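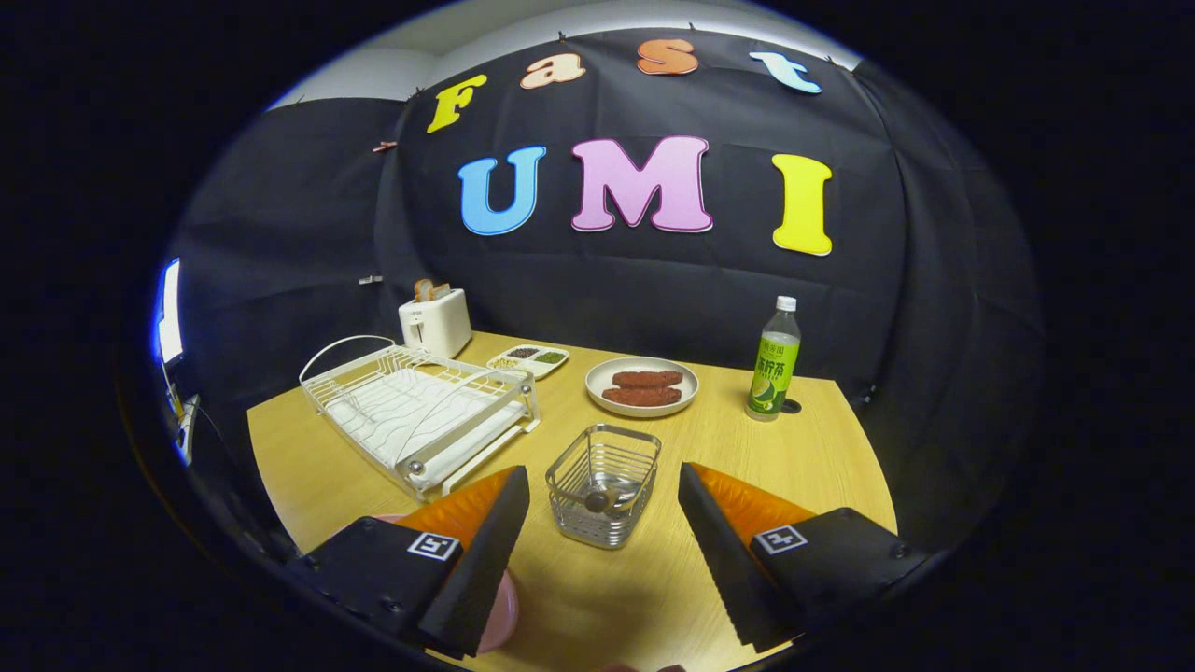

Should a student robotics club spend its first term collecting demonstrations by hand, before anyone writes a controller? I think it should, and I think the term should be graded on the demonstrations.

The usual order is the reverse. A club buys an arm, spends weeks on drivers, and records a few rushed demonstrations in May. The policy trained on them fails, and the students blame the model. At Daleren our Sostine group did this for two years. Last year we started with the hand-held grippers and kept 646 recordings. We then threw out 202 of them, and that was the most useful week of the course.

Yoon-hee Wang, who led the sorting, wrote 3 rejection rules: the grasp starts before the object is in view, the fingers close at an angle the arm cannot reach, or the operator hesitates. The third rule caused most of the arguments. A pause looks harmless to a person, but a policy may learn to stop there.

Apostolos Sfakianakis objects that students join to see a robot move — and that a term of picking up kitchen items will drive them away. He has a point. We lost 5 members before the break. I would answer him with a short arm session every second week, replaying whatever was recorded, bad takes included.

I would not answer him by going back to the old schedule. Driver work can be picked up from documentation at any time. Judging a demonstration takes practice, and the club room is where students can get it. The grading sheet for next term gives the recordings half the marks. I would raise that.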